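Front door hardware: can the association bill me for a replacement I didn't ask for?

Posted in: Rules, Fines and Architectural Control

Arnden Unit 75

I own a unit in a 92-unit condo association called Arnden. Our declaration says the unit owner maintains "the interior surface of the unit entry door and all hardware serving the unit." It says the exterior surface is a limited common element and the association maintains it. Nothing else in the declaration mentions hardware.

In August the board sent a notice that all entry doors would get matching hardware, chosen from one supplier (Dolletti). Owners who had not changed theirs by the deadline would have it done by the management company, Jalali, and the cost put on their account. I did not respond. My lock works and matches what was on the door at closing. They changed it, and my ledger now shows a charge of $600, coded as "maintenance -- owner."

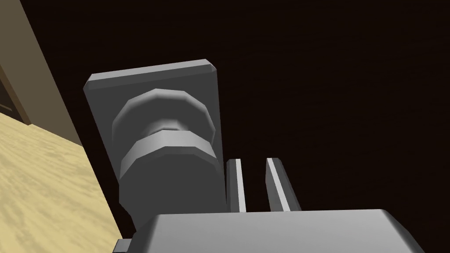 Gray backplate and round knob on a dark brown wood door.

The rules and regulations have a paragraph on door color but none on locks or handles. There was no owner vote. The minutes for the meeting only say "hardware program approved." My questions are whether the board can do this by notice alone, and whether an unpaid charge of this kind can become a lien. I have kept paying my regular assessment in full.

Dulness

Two separate issues. Keep them separate when you write to the board.

First, authority to set the standard. Most declarations give the board power to adopt reasonable rules on the exterior appearance of units. If yours does, a uniform hardware requirement is probably within it, provided the rule was adopted the way your documents require. Look for a notice period before the meeting and a requirement to mail the rule to owners after adoption. A one-line entry in the minutes is thin. Ask in writing for the text of the resolution and the proof of notice.

Second, authority to charge you. This has to come from the declaration or from state statute. A board rule cannot create it. Look for a section titled something like "Owner's Failure to Maintain" or "Individual Assessments." These usually require written notice of the specific violation, a period to cure, and in many states an opportunity for a hearing before the charge is posted. If your hardware was in working order, there was arguably no failure to maintain, and the association would have to rely on a rule violation instead -- different section, different procedure.

On the lien: it depends on whether the charge is defined as an assessment. If it is only a "charge" or "fine," several states do not allow a lien for it, or allow one only above a set amount. Check how your ledger applies payments. Some management companies credit money to the oldest charge first, and then your regular assessment shows as short.

3rd Floor Walkup

Just pay it. We fought ours over a balcony rail and it ended up costing 4000 in attorney fees, and the rail still got replaced. Boards win these.

Unit 12 Owner

I would not ignore it, but paying under protest is an option in most places. Send a letter with the check stating that the payment is made under protest and that you dispute the charge, and cite the ledger line. Send it certified and keep a copy. That stops late fees while you request the records.

Also ask for the Jalali invoice. If the association was billed less than what was posted to you, the difference needs its own authority in the documents. Ours had an administrative fee added that was not in any schedule, and it was removed after one letter.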